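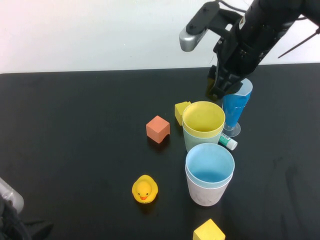
Blue cup, black table.

April, nearly midnight. Kitchen still smells of onions. Writing this fast before I forget what I did, which is what happened with the last good batch.

So. The supper for the Rotside people. 31 of them, and me saying yes on the phone before I'd even asked what the oven was like. The oven was like mine. Worse than mine. Runs hot at the back, door needs a chair against it.

Made the onion tart. Four big ones, Grasum pans, the deep ones Corinne lent me. Crust from the old card – cold butter, spoon of vinegar, no sugar this time. Should of chilled it longer. Two of them slumped down one side. Filled them anyway, covered the low side with extra cheese. Cheese fixes a lot.

Note for next time: 400 for the crust alone, then down, then the filling goes in. I did it all at 400 and the tops went dark while the middles were still loose. Foil on. Foil off. Foil on again. Burned my wrist on the rack, same spot as Christmas.

Onions took forever. Over an hour on low and I was stirring with one hand and picking parsley with the other. Worth it though. Sweet, brown, almost jam. I ate a lot of them off the spoon and don't regret it.

Corinne Pruitt brought the beans. Her beans are better than my beans and I've stopped being mad about it. She puts the lemon in at the end, off the heat, and way more salt than I'd dare. Asked her for the amounts and she said "until it's right." Thanks, Corinne.

Salad was just lettuce and radishes. Forgot the dressing in the fridge at home, whole jar. Made another one there out of mustard and whatever vinegar was in the cupboard. Tasted fine. Bit sharp.

Dessert – the rhubarb thing. Strickland rhubarb from the stand on the county road, thin and very pink, first of the year. Didn't peel it. Baked it under oat topping and took it out when it bubbled up the sides. Ran out of cream before the last table got any, felt bad. A man there scraped the dish with his fork and asked if it was my grandmother's. Told him it was off the back of a Prester flour bag. He looked let down.

Spent 205 on the lot, counting the butter. Butter!! Have to write that down properly somewhere, they're paying me back and I've already lost one reciept.

Home late, feet done. One slice of tart left, ate it cold standing at the counter and it was better cold. Typical.

Tomorrow: wash Corinne's pans, get cream, call Mom back. Soak the bean pot NOW, not tomorrow. Ok going.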